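Invited to be listened to

16 February 2019

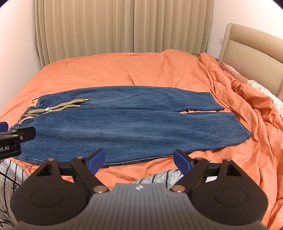 Blue jeans, orange duvet.

I have been in politics for three months now, if you count from the day I first stood outside the regional assembly in Tradau holding one end of a banner. The other end was held by a retired dentist who was much taller than me, so for most of the afternoon our demand for elections sloped steeply downhill to the left. A paper printed the photograph and someone wrote in to ask whether the slope was symbolic.

For those who read this blog for the bus reviews (I know there are a few of you, and I'm sorry, the 14 will return), a short recap. The assembly's term ran out last year. The elections that were supposed to replace it were put off, then put off again, and the region has since been run by something called the Interim Council, appointed by the old assembly out of people the old assembly knew. The Interim Council says it is interim. It has also just ordered new carpets.

So there were marches. The last one had 2,000 people on it according to the organisers, and "a number of people" according to the Council, so at least the two figures aren't in direct conflict. We went from the Guerra bridge to the assembly steps and asked for a date. Any date would have done, really, provided it had a day and a month in it.

What we got was an invitation.

It arrived by email and it was addressed to "the youth and civic voices of Tradau". I am forty-four. I decided I was a civic voice. The Council wished to open a broad and sincere dialogue with all those who had taken part in recent events, and to that end had reserved the large hall at the Drernora conference centre, with seating for 100, refreshments provided, please confirm dietary needs by return.

If you have never belonged to a loose alliance of people who agree on exactly one thing, I can tell you that the quickest way to find out about everything else is to invite them all to a meeting. We spent three evenings arguing over whether to go.

The first position was that of Wenjie Luo, who did more than anyone to get the marches going and who has a way of speaking very softly so that the whole room has to shut up. She said we shouldn't go. You ask for a date, she said, and they give you a meeting, and then you have had your meeting, and when you ask for a date again they look hurt. Also there was no agenda, and she wasn't going to sit in a hall for a whole morning to find out that the topic was youth.

The second position was that of Jerome Fajardo, who teaches history at the secondary school and who thought we should go, all of us, and be extremely boring. Ask about the electoral roll. Ask which office holds the ballot boxes and who has the keys. Ask it politely and write down the answers. His view was that if you refuse to talk to people like this they go and talk to somebody else, and then announce that they have talked to you.

The third position was held by a man in a green anorak who wanted to occupy the conference centre. He was asked what we would do once we had it. He said we could hold a meeting.

I went back and forth. On the first evening I agreed with Wenjie, and on the second I agreed with Jerome, and on the third I mostly agreed with whoever had spoken last, a quality that I gather is considered a strength in coalition government. There was also a good deal about who counted. The Kistent people, who are the nearest thing we have to an organised party and who had sat out the first two marches on the grounds that they were premature, now felt strongly that they should lead the delegation. Their spokesman explained that they had been with us in spirit. Somebody at the back asked if spirit had been the one carrying the megaphone.

In the end we did what alliances do and split without admitting it. Wenjie's lot would stay away and put out a statement. Jerome's lot would attend and put out a statement. The two statements would be friendly towards each other. I was asked to help with the wording of both, which I did on the same evening at the same kitchen table, and I would like it noted that I kept them in separate folders.

Then I went to the meeting, because I wanted to see the carpets. (Wrong building. The carpets are in the assembly. I hadn't thought it through.)

The Drernora centre is out past the ring road and was built for a trade fair that came once. You go in through a revolving door that takes two people at a time if they like each other. We were given lanyards. Mine said DIALOGUE in large letters and had a space underneath for a name, but the pens hadn't come, so we all went about all morning as Dialogue.

I'll say this for the Council, they had thought hard about the seating. There was a stage with a long table for them, and then rows for us, bolted to the floor, facing it. A woman with a headset told us that the format was "circular".

The chairman of the Council spoke first. He thanked the youth. He looked along the rows for some youth to thank and settled on a lad in the second row who, I later found out, was there to do the sound. He said the Council had heard us. He said that it was easy to demand a date, but that a date was a complex thing with many parts. He said the transition must not be rushed, must not be delayed, and must above all be owned by everyone, and then he said that he hoped we would all stay for the buffet.

After that it was open to the floor, one minute each, and I have to tell you that Jerome was magnificent. He stood up with a sheet of lined paper and asked when the electoral roll had last been updated. The chairman said that was an excellent question. Jerome said thank you, and when was it? The chairman conferred to his left and then to his right. He said it was being looked into. Jerome wrote that down, slowly, saying it aloud as he did so, "being... looked... into", exactly as I imagine he does with children who have left their homework on the bus. Then he asked who was looking into it. You could hear the air conditioning.

His minute ran out, but a woman I'd never seen before got up and said she would like to give Jerome her minute. Then the man next to her gave his. It went along the row like a collection plate. By the end of it we had established that the roll was held on one computer, that the computer was in an office, that the office was shut for repairs, and that the repairs were waiting for approval from the Interim Council. The chairman seemed as interested to hear this as we were.

The Kistent spokesman used his minute to say that Kistent had always been in favour of dialogue. He then used somebody else's minute, without asking.

I didn't speak. I had a question ready about postal votes, but when the microphone came along I found I'd written it on the back of the parking ticket, and the parking ticket was in the machine. I passed the microphone on with what I hoped looked like generosity.

And the result? There's a communiqué. It says that the meeting took place in a constructive atmosphere, that all sides stressed the importance of the coming period, and that a technical working group will report "in or after April". I have been turning that phrase over ever since. I can't think of a single event in the rest of the history of the world, from here on, that won't happen in April or after it, apart from whatever is left of February and March, and those look to be quiet.

Wenjie rang me in the evening. She had read the communiqué and she didn't say I told you so, though there was a silence about the right length for it. I told her about the computer and the office. She made me go through it twice. Then she said that an office being shut for repairs was at least a thing with an address, and did I know what the address was? I did, as it happens. Jerome had got that too, on somebody's borrowed minute.

So the next march isn't going to the assembly steps. It's going to a side street behind the post office, where there is a door with a notice on it, and we're going to stand outside and offer to help with the repairs. The dentist has a ladder. The man in the green anorak has been told three times that this is not an occupation and is being very sporting about it. Kistent are considering their position.

I've been put in charge of the banner again. I've asked for a shorter dentist.

The buffet, since two people have already emailed to ask, was mostly egg.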